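Gevlow 2 gripper, three months in — 3 stars

Bought the Gevlow 2 from Loltell in May to go on our arm for laundry pickup. Soft stuff only, shirts mostly. Was 900 with the wrist mount.

Good first. Mounts fast. Fingers are slim and get under a hem better than the old Nelham set. Runs quiet.

Now the fault. After some 3000 cycles the force limit quit holding. Set it to 30 percent, it closes at whatever it likes. No warning, no error code, the screen still says 30. Found out on a Thursday when it pulled a seam open and then wouldnt let go. Hit the stop button — arm stopped, fingers stayed clamped. Had to kill the power and pry. That's the part I don't like. A finger in there instead of a sleeve and this is a different review.

Loltell support was polite and slow. They say update the firmware. Did that, fine for a week, then same thing again. Dimitriou makes an add-on force sensor that cuts the motor on its own, seperate from the gripper's brain. Put one on. No runaway grips yet but I shouldnt have to buy it.

Frayed hems still worry me, threads can wrap the tip if you close too near the edge. Come in from further up the cloth and go slow. 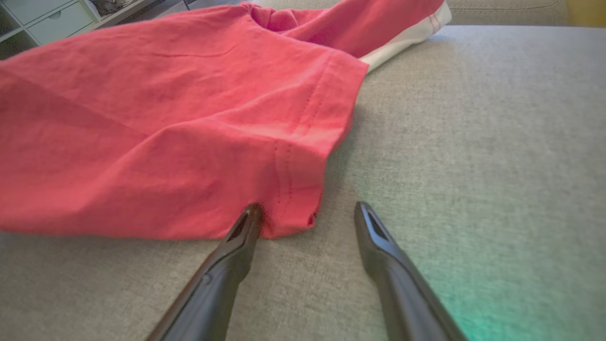 Keep your hands out while it's powered, even when it says idle. Will update if they send a replacement.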